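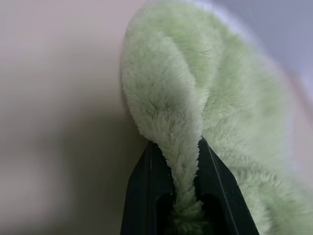

Cloth work resumed in March at the Huerta laboratory. Under the present procedure, the operator guides the arm by remote control and records 50 demonstrations of each task before any training begins. Fluffy fabric remains the most demanding material, and operators are asked to pinch a small fold and pause before lifting. My colleague Evaristo Contreras has proposed raising the number to 200 for plush items. I support the proposal, although it would delay the Selis trials. Written comments may be sent to me before the next review.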